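Skutwood crew closes in on 1000 chore recordings for Dratimell's helper robot

The people teaching a robot to tidy an office have reached recording number 946, and they sound more excited about it now than they did at number one.

The recordings come from Skutwood, the office park on the old mill road, where robotics company Dratimell has rented part of the second floor since September. Each one shows a small everyday job from start to finish, filmed from the point of view of the person doing it. There are recordings of chairs being pushed in, mugs being carried to the sink, blinds being lowered, printer trays being filled and, in great numbers, trash bags being changed. Dratimell wants 1000 of them before it begins the next round of training.

"We could have started with something flashier," said Clementina Macedo, who runs the collection work. "But go into any office in the world and somebody has to put a bag in a bin. If a robot can do that properly, with a bag it has never met and a bin it has never met, I will be so happy I may have to go and lie down."

The learning system behind the project is called Orau. It takes in video along with a short written label for each step, and from those it tries to work out what a pair of hands should do next. It has no built-in rules for plastic bags. Everything it knows about them comes from people who wore a head camera and did the job at their normal speed.

Normal speed matters a lot to Macedo. In the first weeks many of the recordings were too careful. People slowed down, held things up to the camera and finished each move with a little pause, as if teaching a class. Orau learned the pauses too, and a test robot in the company's lab would reach for a mug, stop, and wait. The crew threw out that early batch and began again with a much shorter set of instructions: do it the way you do it at home.

Trash bags turned out to be the job everyone at Skutwood wants to talk about. A mug keeps its shape when it is picked up. A bag changes shape with every touch, sticks to itself, and folds in ways that are different each time. Black ones are the hardest, the labeling team says, because the inside goes so dark on video that it can be tough to tell an open bag from a flat one.
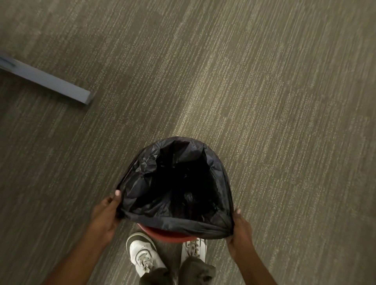 The part the system struggles with most is the rim. A person stretches the mouth of the bag, gets it over one side of the bin and works it around by feel, often without looking very closely. The hands know how much the plastic will give. A camera can't feel any of that, so Orau has to guess it from small clues like the way the folds pull tight or where a thumb ends up.

For that reason the labels for a bag change are longer than for any other chore on the list. A labeler marks when the bag is open, when each hand takes hold, when the plastic first goes over the rim and when the hands let go. If the bag slips off and has to be put back on, that gets marked as well. Slips stay in the collection. Macedo is very firm about this and calls them the best material they have – a recording with a mistake and a fix in it shows the system a way out of trouble, and a perfect one can't.

So far 61 of the recordings include a fix of that kind. She would love more, but she won't let anyone fumble on purpose. "We tried acting it out for an afternoon," she said. "It looked like a silent movie. Real clumsiness has its own rhythm."

The work is shared between two groups. One does the chores and the other sits down the hall and writes the labels, and they swap every week so that everybody learns both ends of it. Several of the crew said the swap had changed how they see their own hands. After a week of labeling, they noticed which fingers they use to separate thin plastic, or how early they let go of a chair, things they had done for years without a thought.

Bins and bags also get swapped all the time. The crew keeps a shelf of mixed sizes and colors, and people are welcome to bring in whatever they have in the kitchen at home. Different floors count too, as do different shoes and sleeves, so recordings are made in meeting rooms, hallways and the shared kitchen downstairs. The aim is to stop Orau from deciding that a bin is only a bin when it stands on one particular carpet.

Early results are encouraging, though Macedo is quick to point out how early they are. In the lab, the newest version of the system opened a fresh bag and got it onto a bin with 2 robot arms, which earlier versions never managed. It then left the bag twisted on one side. The crew watched the video over lunch and cheered anyway.

The remaining recordings will be made at Skutwood, mostly in the mornings before the building gets busy. After that the cameras go to Brandão, the company's second site, where a new crew will repeat the full list of chores in a building with tile floors, heavier doors and much bigger bins. Training on the combined collection starts once the Brandão labels have been checked.

Macedo plans to travel with the equipment and help the new crew through its first two weeks. She has already sent them the instructions, which still fit on one sheet of paper, along with a request to start saving their grocery bags.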